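Best way to sort a week's washing when everything is black?

Posted in Home and Laundry, May 3, 2020

Siamak Azimi

Hello all! I have finally got properly into doing my laundry in an organised way (I know, I know, thrilling stuff) and I'd love some advice from people who have been at it longer than me.

We moved to Zaltdale last August, into a flat with lovely wooden floors and no utility room whatsoever. The washing machine lives in the kitchen, the airer lives in the bedroom, and the dirty clothes used to live on whichever chair was nearest. A while ago I bought a couple of plain white bins and it has changed everything! One for darks, one for everything else. They wipe clean in seconds and I can carry one under each arm.

My trouble is that I wear black nearly all the time. Black T-shirts, black jumpers, black jogging bottoms, black socks. So the dark bin fills up at a tremendous rate while the other one has two tea towels and a pillowcase in it. And once the black things are in there, they all turn into one big dark lump and I can't tell a cotton top from a soft knit without pulling the whole lot out.
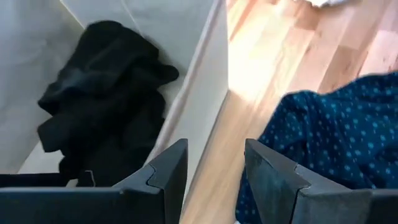
I've been trying to go by the labels, feeling about in the folds until I find the little pale tag and then reading it by the window. It does work, but it takes ages, and half my labels have faded to nothing anyway. Last month I put a knitted top through at 40 with the jogging bottoms and it came out fit for a teddy bear.

So what I'd like to know is:

Do you sort black clothes by fabric, or by how dirty they are, or do you just bung them in together?

Is there a good way of keeping them apart in the bin without buying five more bins? I really haven't the floor space.

And does turning things inside out make a difference to fading? My mum swears by it, my sister says it's nonsense.

Thanks in advance, I'm oddly excited about this.

Dwight Morin

Oh, a subject close to my heart! I've dressed in black for work for years (I play in a wedding band) and I've ruined enough shirts to have opinions.

Sort by fabric first. Knits in one lot, ordinary cotton in another, and anything heavy with zips or metal buttons in a third. Zips are the real villains. They rub against soft things all the way round the drum and leave those greyish worn patches that people put down to fading. Do them up before they go in, every single one.

For the bin, get yourself two mesh laundry bags and hang them over the rim with clothes pegs. Knits go straight into one bag, socks and smalls into the other, and everything else drops loose in the middle. When it's wash day you lift the bag out, pull the string and it goes in the machine as it is. No rummaging! I use the Illo ones with the drawstring, but any with a fine mesh will do.

For the faded labels, try this: the first time you wash a new top, put one small stitch in coloured thread on the inside of the hem. Mine are red for cool wash and yellow for 40. You can spot them at once against black, and you'll never have to stand at the window again. It takes a minute per top and I find it rather soothing with the radio on.

Inside out, yes, always. Your mum is right. The outside gets less rubbing that way, and the rubbing does a lot of the damage. Use a cool wash, don't pack the drum tight, and dry them away from strong sun. If your airer is by the bedroom window, turn it so the black things hang on the room side.

One more thing, and I say this having learnt it the hard way: don't leave damp stuff in the bin. A gym top that sat in mine for a long weekend smelt like a pond and so did all its neighbours. Hang it over the bath till it's dry, then put it in.

pegbag48

i just do all mine together on 30 and its fine. never had a problem but i dont own any posh knits. liquid not powder though, powder leaves white marks on black

Hiltetti

Agree with nearly all of Dwight's post, and the coloured thread is brilliant, I'm going to pinch it.

I'd add that you might wash more often in smaller amounts. We're a family of four and for a long time I saved up the darks for one giant load, and the things at the bottom were so creased by then that no amount of ironing would shift it. Now I do a small dark load every few days and give each thing a good shake as it goes in. Much nicer clothes at the end of it!

Also keep towels well away from black. Even old towels. I once washed a new bath sheet with my best black cardigan and was picking fluff off it until the autumn. A damp rubber glove wiped down the front gets most of it off, if you ever do the same.

With jumpers, check whether they need washing at all. Mine get an airing on a hanger overnight and go back in the drawer unless there's a mark on them. That alone would probably halve what goes in your dark bin.

Siamak Azimi

These are wonderful, thank you! I've dug out some red thread and done 7 tops already this evening. Mesh bags are on the list for the next shop. Mum has been told she was right about the inside out thing and is unbearable.

Dwight, do you peg the bags on the inside of the rim or the outside? Mine has quite a thick edge and I'm not sure the pegs will grip.

Dwight Morin

Outside, with the top of the bag folded down over the rim. If ordinary pegs won't open wide enough, the big ones sold for beach towels will do it. Good work on the tops!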